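### 3.2 Bed surfaces as temporary storage

Of the 399 bedrooms in the Diseddale set, 339 had at least one non-bedding item on the bed. Mostly clothes. Food second, which we didnt expect, and usually still in some kind of box or bag. We coded container and contents seperately (see Fig. 2), so a box of snacks is one container, contents "food, packaged". Lids coded on their own when off the box.
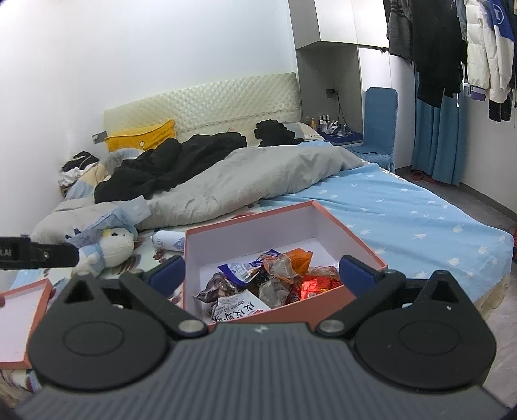 **Figure 2.** Open pink box of snack packets on a bed, lid off to the left. Clothing and a plush toy also on the bed.

Clothing on top of a duvet was coded "on bedding", not "in use". Same for toys. Pillows and blankets left out of the item totals, even when piled with clothes. Nightstand toiletries went under a different surface code, total for all surfaces 2,209 items. Coders disagreed on 12 beds, nearly all of them over heaped dark garments, where one item ends and the next starts. Those were recoded as a single heap.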